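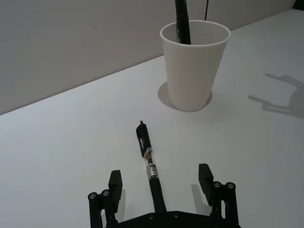 **Why does my old laptop take two minutes to boot after I swapped the drive?**

Because the system is still waiting politely for a swap partition that lived on the old drive. It will wait 90 seconds, give up, and carry on without a word of reproach.

I hit this on the Travau, a secondhand laptop I keep for serial consoles and for feeling bad about. I cloned the old disk, left out the swap partition to save space, and was very pleased with myself until the first reboot. These notes are for Debian 10, but anything with systemd should behave much the same.

## Find out what it's waiting for

Log in and run:

```
systemd-analyze blame | head
journalctl -b | grep -i "timed out"
```

On mine the second command gave a line about a device under `/dev/disk/by-uuid/` timing out, followed by "Dependency failed" for swap. Copy that UUID somewhere. Then get the list of what you really have:

```
sudo blkid
cat /etc/fstab
```

If a UUID is in `fstab` and missing from `blkid`, you've found your ghost.

## Take it out of fstab

Make a copy first. I have skipped this step exactly once.

```
sudo cp /etc/fstab /etc/fstab.old
sudo nano /etc/fstab
```

Put a `#` in front of the dead swap line. Leave the root line alone, however untidy it looks. Then:

```
sudo systemctl daemon-reload
sudo findmnt --verify
```

`findmnt` will complain about things that don't matter. Look for the word "unreachable" and ignore the rest until you're in a better mood.

## The other place it hides

This is the part that cost me an evening. The initramfs keeps its own note of where to resume from hibernation, and it doesn't read your `fstab` edits:

```
cat /etc/initramfs-tools/conf.d/resume
```

If the old UUID is in there, change the line to `RESUME=none` and rebuild:

```
sudo update-initramfs -u
```

Also check `/etc/default/grub` for a `resume=` entry. If there is one, delete it and run `sudo update-grub`. You lose hibernation, which on the Travau had not worked since February anyway.

## Put some swap back

With 832 MB free after the desktop loads, I wanted a little. A file will do:

```
sudo fallocate -l 2G /swapfile
sudo chmod 600 /swapfile
sudo mkswap /swapfile
sudo swapon /swapfile
```

Add this to `fstab`:

```
/swapfile none swap sw 0 0
```

On btrfs, don't do it this way - it needs its own preparation and I haven't tried it.

Reboot and run `systemd-analyze` again. Mine went from 116 seconds to 22. Most of what's left is the network service on Illilau, my other project, and I'm not ready to talk about that.

Last edited 29 Jun 2021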